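Posted in: Guides > Two-Arm Bench > Recording

Part 4: Recording your sorting episodes
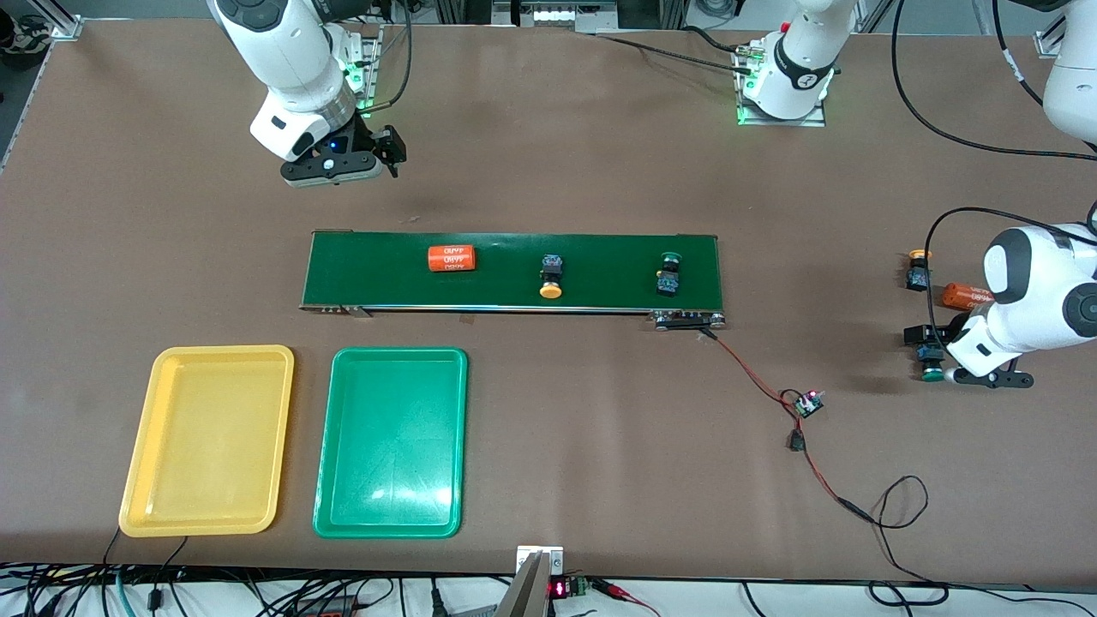 Belt loaded, both trays still empty.

I recorded my first batch on the Orix bench in February and made most of the mistakes for you, so take your time with this part!

1. Empty both trays, the yellow and the green. Parts left in from the last episode will teach the model that trays start half full (mine believed this for a while).

2. Set a capacitor and a couple of pushbutton switches along the belt with space between them. Change the order every episode.

3. Pile a few spare parts near the left arm. Messy is fine.

4. Start recording, then drive the arms. Wait a beat before you move.

5. Stop once the last part is in its tray. Fumbled a grab? Keep it if you recovered, and tag it "retry".

Note: Save after every 50 episodes. My full set came to 722 and I still lost 19 of them to a full disk.

Caution: Check where the motor cable runs before you swing an arm low across the table. Keep your hands off the belt while the arms are live.

Comments (3)

beltfed: Do you mix cap colors in one episode or keep them separate?

grirkham_lab: We mix them. Sorting got a lot better for us after that.

tinbench: Step 3 fixed my problem, thanks! I'd been lining everything up way too neatly.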